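# An afternoon at the Ernmont open day

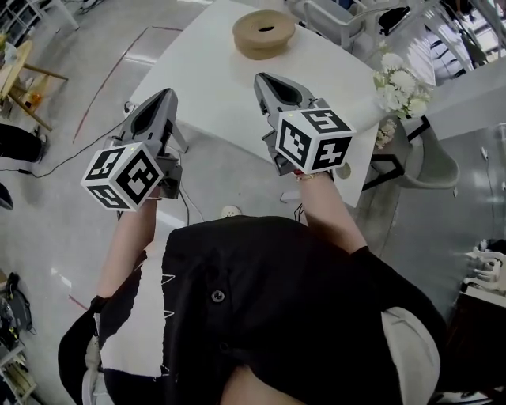
Qistina Setiawan thought it would be harder. She had expected a joystick, she told me, or a long safety talk, and got a pair of hand-held grippers and a table instead. "You squeeze and it closes," she said. "My arms were tired before my head was."

I had come to talk to Oddur Kjærgaard, who runs the demonstrations at Ernmont and was on his second coffee by the time I found him. The open day started at ten in the morning. He had 58 names on the sign-up sheet and two pairs of grippers to share between them.

The idea is simple enough. A visitor does a task by hand, with grippers in place of fingers, and the motion is recorded. The white cubes on the grippers carry square black-and-white markers, and the software uses those to work out where each hand is and how it is turned.

"People ask where the robot is," Kjærgaard said. "I tell them it comes later. First somebody has to show it what we want."

How many times does somebody have to show it? He said 100 good recordings is where he starts for a small task, such as moving an object from one side of a table to the other. Folding cloth takes far more, and he didn't want to put a figure on it.

Each visitor got 30 minutes, including the fitting and a practice round. Kjærgaard says the practice round matters most. Beginners twist their wrists too far and turn the markers away from the camera – then the recording has a gap in it and has to be thrown out.

I asked whether he minded so much unusable material. "No. An open day is for people to try it. If we keep a few, fine."

Setiawan had a complaint, which she repeated to him while I was there. The grippers gave her no sense of how hard she was pressing. Kjærgaard agreed. A newer version, which the team calls Trumia, is supposed to push back slightly against the fingers, but it was still in pieces in the workshop and he wouldn't let us see it.

The next open day is planned for September. Sign-up will be at the front desk, and he is hoping for a third pair of grippers by then.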